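Project Report: Teaching an Arm to Clear the Table
Bumau Robotics Club, senior group
Written by Rin Sasaki, with the calibration section checked by Kolbrún Baldursdóttir
16 Feb 2021

What we set out to do

Our group wanted an arm that could pick up whatever drinkware it was told to, move it somewhere sensible and leave everything else standing. We called the project Ostitetti (it started as a typo in a group chat and stuck). Last year's team had theirs stacking foam blocks, and we were keen to try something that could tip over!

We had the arm, a two-fingered gripper, a fixed camera and a control program called Flosska that Kolbrún began writing over the summer. My part was mostly the grasp planning, plus a lot of resetting the table between runs.

How it works

Flosska takes a picture from the fixed camera, finds the objects and guesses a centre line for each one. It then chooses an approach. At first we came down from above every time, because that was what worked for blocks. Cups are hollow, so the program kept aiming at the middle of the opening, where there is nothing to grab. We switched to a side approach in January and things got better almost straight away.

The side approach brings its own trouble, as the arm has to know what is in the way. We gave every object a keep-out circle, a bit wider than the object itself, and the planner has to find a path that doesn't cross any circle except the target's. 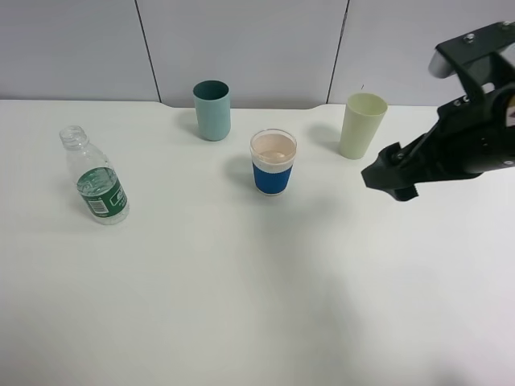
Choosing the order of pickups turned out to be my favourite part of the whole project. Our first version simply went for the nearest object by straight-line distance, measured from the resting position of the gripper. Ansari, our name for the second version, scores each object on how open its near side is and how bad a spill would be. With the arm reaching in from the right, the yellow-green cup gets a great score, as the fingers can come at it without passing anything else. The glass with the blue sleeve is nearly full, so it gets a heavy spill penalty and is left until later. The uncapped bottle over on the left has the other cups between it and the arm, so it scores poorly too.

Clear things were hard. The bottle's label gave the camera something to hold on to, but the plastic above it kept vanishing from the object mask. Kolbrún's fix was to stretch the mask upward whenever it found a label with faint edges above it. It's a bit of a hack and we're very fond of it.

Results

We logged 318 pickup attempts with the final version. Solid-coloured cups were easily the most reliable, and glass was the least. Most of the failures were the fingers closing slightly too high and nudging the rim. Planning took around 700 milliseconds per object, fast enough that the arm never seems to be stuck thinking.

Grip force took longer to sort out than we expected. We began at 100 per cent of the gripper's range, which squashed the softer cups, and worked down in small steps. Setting it by object type works well, but you have to tell Flosska which type it is looking at.

What we'd like to try next

- Tilt detection, so the arm can stop a lift that is going wrong
- Handles! We haven't tried a single mug yet
- Letting the planner re-check the table after each pickup - at the moment it only looks once, at the start

Kolbrún is tidying up the Flosska code so next term's group can use it, and my notes on the Ansari scoring are in the club folder with the run logs.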